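Workshop notebook, April
Fatholm shed, bench side

Started 8.15. Krishnamoorthy already had the bonnet off the Millimine and the plugs out. Compression first, before anything else gets touched. Cylinders one, three and four all close together. Cylinder two down by a fair bit. Squirted a little oil in and tried again, came up to nearly the same as the others, so rings or bore and not the valve. Writing that down because last month I guessed valve and was wrong.

Reading on the odometer was 143 past the last oil change. Oil already darker than I would like. Drained it through a clean rag and there were no bits in it that I could feel. Kept a jar, lid on, top shelf, labelled.

Ignition timing. The mark on the pulley is nearly rusted away. Cleaned it with wire wool and put a dab of white paint on it. Idle set to 900, vacuum pipe off and plugged. It was well retarded. Slackened the clamp, turned the distributor a hair, nipped it up, checked, and of course it had moved when I tightened it. Did it again. Held steady the third go. Then took it up to 3000 and watched the mark climb. It climbs smoothly until near the top and then jumps. Weights sticking, or one spring weaker than its partner. Balakrishnan Kotian has a box of springs off a scrapped unit and will bring it in.

Points gap was too wide. Faces pitted. Dressed them for now, new set on the list.

Went over to the carburettor while the engine cooled. Float bowl had a layer of brown stuff at the bottom. Main jet clear. Idle jet not clear, blew it through twice and finally got it with a strand of fuse wire. I know you are not meant to use wire. Float level checked against the sheet pinned over the vice, and it was fine, so the rich running is not coming from there. Choke cable doesn't return the flap all the way. Freed the outer at the bulkhead and it now goes home by itself.
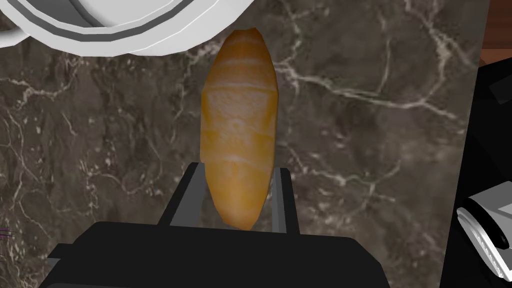 After lunch, brakes. Front left wheel has been dragging since we got the car running again. Jacked, stand under, wheel off. Piston on the outboard side would hardly go back in. Opened the bleed nipple and it went back easily, so the calliper is all right and the flexible hose is closing up inside. Same age hose on the right so both get changed. Krishnamoorthy measured the old ones on the bench and wrote the length on the whiteboard. Please don't wipe it.

Rear drums off as well while we had the spanners out. Shoes have plenty left. Adjuster on the off side seized solid. Penetrating oil on it, left overnight. If it isn't moving by tomorrow it comes off the backplate and goes in the vice with some heat.

Handbrake cable is frayed where it passes the bracket. Two strands gone. Not driving it on the road with that.

Rang Pruneven for the hoses. They have one in stock and the other to come. Asked them to send both together. Kandasamy workshop manual has a different part number from the one on their list, so I read out both and they are checking against the old hose. Do not fit anything until we have held old and new side by side.

Electrical, quickly. Near side dip beam is dim. Volts fine at the fuse, poor at the lamp. Cleaned the earth behind the headlamp and it came up nicely. Horn still dead.

To do:
New points and condenser
Balakrishnan's springs, try the lighter pair first
Front hoses, both sides, then bleed all round
Off side rear adjuster
Handbrake cable
Compression on two again with the engine properly warm
Horn

Borescope still out on loan. Would like to look down number two before deciding about taking the head off. If the bore is scored there's no sense in buying rings yet.

Torque wrench wound back and in its box. Battery on the trickle charger. Locked up 5.40.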